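Faltico hand-held gripper pair: review

Posted 28 March 2022 by Raffaele Tedesco

We bought the Faltico pair through Vevow after our old set from D'Amico wore out at the joints. The price was 406 euros for two units, delivered to our workshop in Urach in nine days. Each one is held in the hand and has its own camera looking down between the fingers. We use them to record handling tasks for training, mostly light packaging, and paper cups are what we do most.

Setting up took an afternoon. The printed guide covers the mechanical side well enough but says very little about the software, and I had to write to Vevow twice about the calibration file. They answered the next day both times.

Paper cups are a fair test for any gripper. They crease easily, and a cup with a ripple sleeve gives the pads an uneven surface to hold.
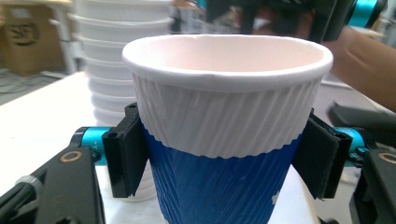 Ripple-sleeve cup between the pads, with the stack behind on the left.

We logged 2,556 picks before I sat down to write this. Of those, 17 ended with a crushed rim, and most of these were in the first two days when people were squeezing too hard. The trigger is light and it takes a while to get used to it. Smaller hands found it easier than mine did.

The arms are stiff and I have not noticed any flex. Cable routing is the weak point. The cable runs along the arm and will catch on your sleeve unless you tie it down, and no ties are supplied. 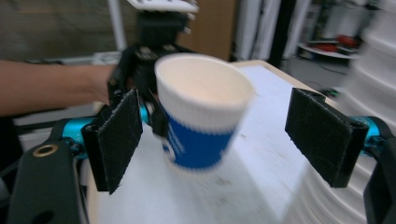
Working with two units at one table is fine once you agree who moves first. The recordings line up well as long as both are started from the same laptop. Fast movements do blur, and we now ask people to slow down near the table.

Battery life is over 400 minutes per charge, which covers a working day for us. Charging is slow. Spare pads can be ordered separately, but Vevow had none in stock and expects them in June.

I would buy the pair again at this price. If you need finished software in the box, look at something else. Four out of five.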